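Zorari Two-Arm Cell: Setup and Care
Section 3. Checking the grippers before a hose job

Do this check at the start of each shift and after any gripper has been taken off or replaced. It applies to cells running the Makori hose program. For other programs, see Section 2.

Before you begin

Both arms must be powered on and in manual mode. Keep the teach pendant in your hand for the whole check. Clear the table of tools and leftover parts.

CAUTION: Keep hands and sleeves out of the space between the arms while either one is enabled. Press the stop button before you reach in.

Steps

1. On the pendant, open Programs and choose FACE. Set the speed to 50 percent or lower.

2. Hold the enable switch and run FACE. The arms move in from the left and right and stop with the grippers pointing at each other. Release the switch when both arms have stopped.

3. Look across the gap from the front of the table. The fingertips should be at the same height and must not touch. If one side is low, stop and go to "Resetting the wrist."

4. Follow the gripper cable from the connector on the side of the gripper to its plug under the wrist. It should hang in a slack loop. Turn the wrist by hand control and confirm that the cable does not pull tight or catch on the bracket.

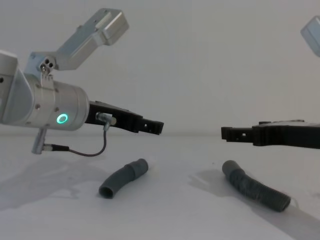 Figure 3-1. Grippers facing each other over the table, with two hoses below. The cable loop is at left.

5. Press the stop button. Lay one short hose and one long ribbed hose on the table below the grippers.

6. Release the stop button, re-enable the arms, and open and close each gripper twice from the pendant. Listen for grinding.

7. Run PICK TEST on one hose at a time. The fingers should close on the smooth cuff. If they close on the ribs, move the hose and repeat.

NOTE: Wipe the tabletop with a dry cloth if it is marked. Do not use solvent on the gripper fingers.

Service interval

Replace the finger pads every 4,000 cycles. Order pads from Gruredance and write the change in the cell log.

Revised Wed 5 January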